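Last updated 22/07/2023. Maintained by the documentation group of the Vávra Language Center, Pollholm.

# Pollholm Student Advice Corpus

Anonymized questions from international students and the replies written by advising staff. The corpus was collected to study how advice on housing, registration and health cover is worded for readers who are new to the country and often new to the language.

## Contents

- 1666 question and reply pairs, plain text, UTF-8
- 8 topic labels, one per pair
- 472 pairs with a second reply, written by a different advisor who had not seen the first one

All text is in English. Roughly a third of the questions contain short passages in another language, mostly names of forms or offices. These passages are left in place and marked `<<other>>`.

## Source

Questions were sent through the web form of the student advice desk during 2022. Students could tick a box to allow later use of their message for research. Messages without the tick were not copied out of the desk's own system at any stage.

Replies were written by staff as part of normal work. Staff knew from November on that a corpus was planned. Replies from that month onward carry the flag `aware=1`, and users who care about natural wording may want to drop them.

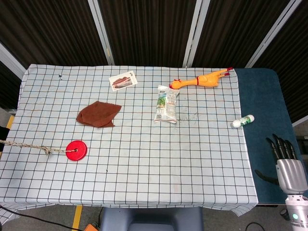

*Fig. 1. Table with postcard.*

## Files

| File | Contents |
|---|---|
| `pairs.tsv` | id, topic, question, reply, aware |
| `second.tsv` | id, second reply |
| `topics.tsv` | label, short definition |
| `splits/` | lists of ids for train, dev and test |

Ids are stable between releases. An id that has been withdrawn is not used again.

## Topic labels

`housing`, `registration`, `health`, `money`, `work`, `courses`, `language`, `other`

A question that touches several topics is labeled by the first request it makes. This rule is crude. A message that opens with a late rent payment and then spends two pages on a failed exam is labeled `money`. Labels were assigned by one person and checked by another, and where they disagreed the checker's label was kept. The original labels were not saved, so agreement cannot be computed.

## Anonymization

Names, student numbers, street addresses, phone numbers and email addresses were replaced by tags such as `[NAME]` and `[ADDRESS]`. The first pass was done by script and the second by hand. Names of countries and home universities were replaced in every question where the combination with a degree program could point to one student. Vivala, the student housing block, is left as it is because too many replies make no sense without it.

Dates in questions were shifted by a fixed number of days per message. Intervals inside a message are correct. Intervals between messages are not.

## Splits

The test split contains only pairs that also have a second reply. No student appears in more than one split. The split lists were drawn up before the student ids were removed, and the ids cannot be restored from the released files.

## Known problems

1. Replies in `housing` repeat long standard paragraphs about deposits. Remove duplicates before counting words.
2. Line breaks inside replies were lost in the export from the old system. Numbered steps run together on one line.
3. Some replies refer to attached leaflets. The leaflets are not included.
4. Students at the Traltau campus used a separate desk until the summer and are underrepresented.
5. The advice reflects rules in force when it was written. Do not use it to answer real questions.

## Use

Free for research and teaching. Commercial use needs written permission. Do not try to identify students or staff, and do not join the data with enrollment lists or public posts.

Students may ask for a message to be withdrawn. Withdrawn ids are listed in `WITHDRAWN.txt`. Anyone holding a copy should check that file before each new use and delete the matching rows from both tables.

## Changes

- 1.2: corrected the tag for phone numbers in `second.tsv`
- 1.1: added the `aware` flag
- 1.0: first release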